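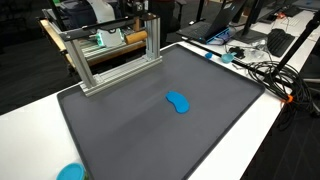
Stundero Clay Shaping Set

Welcome, and thank you for taking an interest in our clay! This set gathers examples for a learning system that has to work out how to push and flatten modelling clay into a shape we ask for (a harder job than any of us thought when we began at Skernley).

What you get
There are 338 sessions and 2506 single presses in all. Each session has its own folder, with the video, the arm's movements and a short note on the shape we were after.

How we gathered them
Each session starts with a fresh lump on the grey tray and runs to 20 presses at most, though many stop well before that. Please do keep the failed ones when you train – they taught our own model a great deal.

Known gaps
Blue clay turns up far more than any other colour, and the December sessions were recorded at 10 frames a second, so do check the notes before mixing them with the rest.

Questions, corrections and kind words all go to Dorottya Virág, who looks after the set and likes hearing how people use it.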